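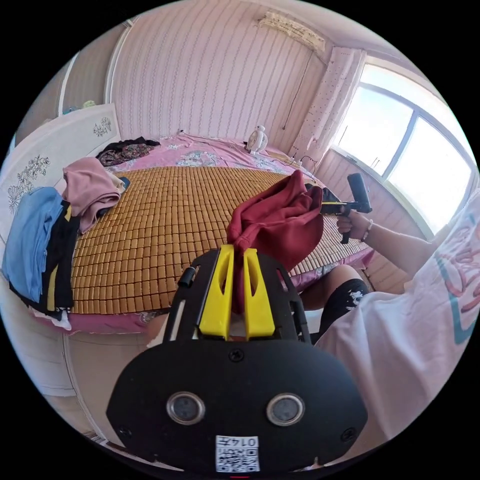 So where do you eat in Floltdale if you don't want to be looked at?

The counter at Zurkel, after 9, on the stools nearest the kitchen door. Order the soup.

OK, quick one tonight, I have an early shift and I've already rewritten this post once on my phone and lost it.

I've been going to Zurkel since it was half the size. Back when the coats went on a pipe by the restroom and you could smell the fryer on yours the next day. Now there's a host stand. There's a person at the host stand with a tablet. I gave my name and got told 40 mintues, which, fine, but three stools were sitting open and I could see them from the door.

Got one in the end. The soup is still the soup. Barley, too much pepper, bread on the side that you have to ask for now. $5 for the cup and $19 for the short rib, and I'd get the cup twice before I'd get the short rib once. Meat was fine. Sauce tasted like somebody's idea of a magazine.

What bugs me is the room. It used to be nurses, card players, the guys from the tire place, one couple in theater clothes who never spoke to each other. All mixed in. You'd end up sharing the ketchup with somebody's divorce lawyer. Now every table is four people the same age taking turns going outside to make a call.

Vidal went the same way and that was quicker. Opened in March, and by summer you couldn't get in without knowing somebody. I went 4 times and had the same bad corner 4 times, under the speaker. Good martini though. Cold, small, no speech about it.

And then there's Edine, which everyone writes off because of the carpet. I like the carpet! It's quiet in there. The waiters are slow and they don't crouch down next to you. Chicken comes with the skin left alone, potatoes come in a seperate dish, and the old regulars nod when you walk in even if they have no clue who you are. Went twice last week. Will probaly go again.

Somebody in the comments last time said I only like places that are about to close. Maybe. Floltdale is not a big town and a dining room that seats sixty can't run on me and a dozen retirees eating chicken. I get it. I'd still rather pay a bit more at Edine than stand by a tablet.

Haven't tried the new wine bar by the bus station. Heard the chairs are awful. If anyone's been, tell me about the chairs, and if they do food past ten.

Going to bed.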